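Milagros Henríquez
Thread on the lounge reset I do before people come over in November. It covers carpet, seat, low table and slippers, in the order I do them. Kitchen is a separate thread.

1/ Scope. Rented unit, one lounge, grey carpet with a streaked stripe in it. The stripe matters for vacuuming, see 5. Guests take their shoes off at the door and get slippers, so slippers are part of the room and have to be dealt with like everything else in it.

2/ Order of work is top down. Hard surfaces, then upholstery, then whatever lives at floor level, then the carpet. I used to do the carpet first because it looked worst. All that did was give the dust from the shelves somewhere clean to land.

3/ Hard surfaces. Two cloths, one dry and one barely damp. Dry first, always. A damp cloth on loose dust makes a paste, and the paste ends up in whatever seam is closest.

Dark grey finishes with any gloss to them are the fussy ones. They show lint, they show fingerprints and they show the cloth's own path if it was too wet. One pass in one direction, turn the cloth to a clean face, next pass. No spray straight onto anything with an opening in it. For openings and narrow gaps I use a soft 5 mm artist's brush, bristles dry, working outward.

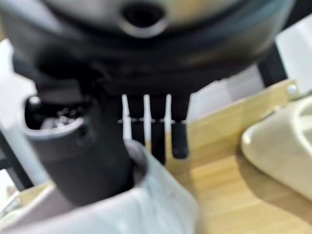
4/ Upholstery. The light grey seat gets the narrow nozzle along the seams and then the flat one across the cushion. Lift one side to check the feet. Tapered legs put a lot of weight on a small patch of carpet, and the dents set in if the seat never moves. I shift mine by a hand's width every reset and work the old dents with a damp cloth and the back of a spoon.

Do not use the iron-and-wet-towel method on a synthetic carpet. I have a test offcut in the cupboard with a flat shiny patch on it, if anybody wants to argue.

5/ Carpet. The stripes run one way, so there is an obvious direction to vacuum in, and it's the wrong one to start with. Go across the stripes first to stand the pile up, then along them to finish. If you only go along, the light bands look clean and the dark bands keep the hair.

Machine is a Plarkside upright with the brush bar on the second-lowest setting. Lowest setting drags. Slow passes, slower than feels sensible, with half a head's overlap. I empty the canister before starting. Suction drops well before the fill line on mine.

6/ The low table. It's from Dobre, honey-coloured top with the grain showing, black legs. The label underneath says 757 and I have never found out what that refers to. If you're looking for the same one, the shop will want that number anyway.

The top takes a damp cloth along the grain and a dry one straight after. I don't use polish on it. Polish plus anything with a soft sole leaves a drag mark, and this table does get used for footwear, see 7.

7/ Slippers. These go up on the table while the floor is being done. Yes, on the table. It doesn't hold food in this house, and it gets wiped at the end.

Light grey ones to the left, footbeds up so they can air. Off-white ones further along toward the right edge. The dark inner bed on the grey ones hides marks very well, so look at it under a lamp held low. The marks are there.

8/ Cleaning the slippers themselves. Thick moulded soles pick up carpet fibre along the bottom edge and hold on to it. Dry nylon brush first, then a cloth with dish soap, then a cloth with plain water, then leave them. No heater and no direct sun. Lautaro Gaete put a pair on a radiator and they came back a size smaller. Both of them, at least, by the same amount.

Firska sells a slipper brush with a curved head. I own it. An old nail brush does the same work.

9/ Drying time at my place is over 6 hours after a proper wash, less after a wipe. I don't put them back on carpet before that. A damp sole on grey carpet leaves a darker print, and you then spend the afternoon trying to work out whether it's water or dirt.
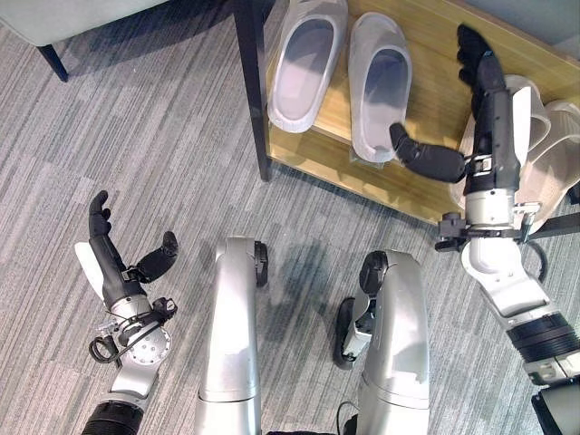 Murdo Ogilvie
Question on the airing. I've always stood mine up on their heels against a wall so the water runs out of the toe. Is flat better, or is that just how they fit on the table? Also, my soft-soled ones have gone slightly banana-shaped and I'm wondering whether I did that.

Milagros Henríquez
Depends how wet. After a wipe, flat with the bed up is fine and the shape stays put. After a full wash I stand them on the heel for the first hour to drain, then lay them flat for the rest. The banana is probably from leaving them upright overnight. A soft sole under its own weight will take a bend, and a warm room speeds that up. Try a folded towel inside and a book on top for a couple of days. It got most of the bend out of mine.

10/ Adding to 9 on the strength of that. Don't stack pairs while they're damp, either. The footbed picks up the tread pattern of whatever sits on top of it, and on a soft bed the pattern stays for weeks. You can feel it through a sock.

11/ Putting back. Carpet is finished, table is still full of slippers. Sequence from there:
Slippers to the mat at the door, pairs together, toes to the wall.
Table top wiped again, damp then dry.
Table legs wiped down to the carpet. Black legs show a grey ring of fluff right at the base.
Seat shifted to its new position.
One last pass along the stripes, walking backward out of the room.

12/ How many to keep. I had a bin of odd ones collected over the years and threw out most of it. The rule now is 8 pairs for the whole household including guests, and a new pair means an old pair leaves. The Troltitz ones went first. The sole was fine but the upper came away at the side, and glue doesn't hold on that foam. I tried two kinds.

13/ Sizes. Guests never say their size, they just suffer. Keep the pairs biased large. I write the size on the underside of the arch in paint marker, where the sole doesn't touch the floor, so it lasts. Ink on the footbed transfers to socks. Graciela Medina has a pair of white socks with a backwards 39 on the heel from my first attempt.

14/ Things I tried and dropped.
Carpet powder. It sits at the base of the pile and dulls the light bands first.
A boot tray under the slippers. Collects grit, then the slippers stand in grit.
Rubber cups under the seat legs. They left a stain on the carpet that I'm still working on, slowly, with white vinegar diluted one to three.
Felt pads on the table legs. On carpet they do nothing at all except collect hair.

15/ Frequency. Full reset before guests, otherwise every second week. The slipper brush-down is a weekly job and takes a few minutes. The dark gloss surfaces I do whenever I walk past with a dry cloth, which keeps the damp cloth out of it altogether.

16/ Sharon Muriithi asked by message whether across-then-along works on a loop pile. Across is fine, but turn the brush bar off. If a loop snags, stop and trim it level with nail scissors. Pulling it opens a ladder down the row.

17/ Still open: the fluff ring at the base of the black legs. I've wiped it, vacuumed it with the narrow nozzle and gone around it with tape on a ruler. It's back inside a week. I suspect static and will try a dryer sheet on one leg, leaving the others alone for comparison. Results under this post when there are any.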